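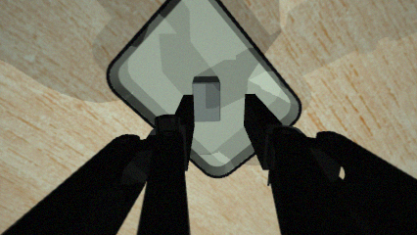

COMMUNIQUÉ DE PRESSE

Barquettes « réemployables » : l'association Vurkia demande des preuves avant l'extension du dispositif Gekton

Imprimer cette page
Envoyer par e-mail

Vurkia, association de consommateurs et d'usagers de la restauration collective, a pris connaissance de l'annonce faite en juillet par la société Gekton, qui souhaite étendre son système de barquettes consignées à l'ensemble des cantines et des rayons traiteur de l'agglomération de Dutgate. L'association n'est pas opposée au réemploi. Elle constate simplement que les chiffres avancés pour justifier cette extension ne peuvent être vérifiés par personne en dehors de l'entreprise qui les publie.

Le dispositif est connu des habitants depuis le printemps. Le client paie une consigne à la caisse, emporte son repas dans une barquette rigide, puis la dépose dans une borne. Elle est ensuite lavée sur un site extérieur et remise en circulation. Gekton parle d'une « révolution silencieuse du déjeuner ». Vurkia aurait préféré un tableau.

Une expérimentation de six mois dont on sait peu de choses

L'expérimentation a duré six mois et concerné douze points de vente. À son terme, Gekton a diffusé un document de trois pages, dont une de couverture. On y lit que le taux de retour est « très encourageant », que la satisfaction des clients est « au rendez-vous » et que le bilan environnemental est « nettement favorable ». Aucun de ces adjectifs n'est accompagné d'une valeur.

Vurkia a écrit à l'entreprise pour obtenir les données suivantes :

– le nombre de barquettes mises en circulation et le nombre de barquettes effectivement revenues ;
– la consommation d'eau et d'énergie du site de lavage ;
– la distance parcourue par les camions entre les bornes, le site de lavage et les points de vente ;
– le sort réservé aux consignes jamais réclamées.

La réponse est arrivée neuf semaines plus tard. Elle renvoie, pour les trois premiers points, au document de trois pages. Le quatrième n'est pas abordé.

La question des consignes n'a pourtant rien d'anecdotique. Une barquette perdue ou oubliée au fond d'un placard représente pour le client une dépense sèche. Pour l'exploitant, tout dépend de l'écart entre le montant encaissé et le coût de remplacement. Tant que cet écart reste inconnu, on ne peut pas exclure que le dispositif soit plus rentable lorsqu'il fonctionne mal.

Un lavage sous-traité, un rapport absent

Le lavage est confié à la société Yagi, installée hors de l'agglomération. Vurkia ne met pas en cause la qualité de son travail, dont elle ignore tout. C'est bien le problème. Les prélèvements d'hygiène évoqués par Gekton dans sa communication auraient donné des résultats « conformes ». L'association a demandé à quelle norme, sur combien de contenants et à quelle fréquence. Il lui a été indiqué que ces éléments relevaient de la relation commerciale entre les deux entreprises.

Plusieurs adhérents ont par ailleurs signalé des couvercles qui ferment mal après quelques utilisations et des odeurs persistantes, notamment après des plats en sauce. Ces témoignages ne valent pas enquête – Vurkia est la première à le dire – mais ils justifieraient qu'on en mène une.

L'argument du nombre de cycles

Le bilan favorable mis en avant repose sur une durée de vie théorique du contenant. Plus une barquette est réutilisée, plus l'impact de sa fabrication se répartit sur un grand nombre de repas. Le raisonnement est juste. Encore faut-il que les barquettes accomplissent réellement ces cycles, et qu'elles ne finissent pas à la poubelle rayées, déformées ou tachées bien avant l'échéance annoncée. Le document de Gekton présente la durée théorique comme un résultat de l'expérimentation, alors qu'elle figurait déjà, à l'identique, dans la brochure distribuée avant le lancement.

Ce que demande Vurkia

L'association demande que toute extension du dispositif soit suspendue à la publication des données brutes, dans un format exploitable, et à leur examen par un organisme sans lien avec l'exploitant. Elle demande aussi que le montant des consignes non réclamées soit rendu public chaque année, et que les clients puissent continuer à apporter leur propre récipient sans supplément. Cette dernière possibilité a disparu de l'affichage dans plusieurs points de vente pendant l'expérimentation, sans que la raison en ait été donnée.

Si les chiffres sont aussi bons qu'on le laisse entendre, leur publication ne devrait gêner personne. Vurkia s'engage à les relayer dans sa lettre aux adhérents, y compris s'ils lui donnent tort.

À propos de Vurkia

Vurkia est une association indépendante qui suit les questions de restauration collective, d'emballage et d'affichage des prix dans l'agglomération de Dutgate. Elle ne reçoit aucun financement des entreprises du secteur.

Contact presse : permanence de l'association, le matin à partir de 9 heures.

Imprimer
Envoyer à un ami

Commentaires (4)

cantine_du_nord
La borne de mon quartier est pleine un midi sur deux. Je repars avec ma barquette sale dans le sac, et le lendemain on m'en facture une autre. Je dois en avoir 6 à la maison.

Mireille64
Bon, moi j'en suis plutôt contente. C'était pas mieux avant avec le polystyrène. Par contre d'accord sur les couvercles.

pvl
Et le bilan du jetable, vous l'avez demandé aussi ? On réclame toujours des preuves aux mêmes.

cantine_du_nord
@pvl le jetable ne me prend pas de consigne.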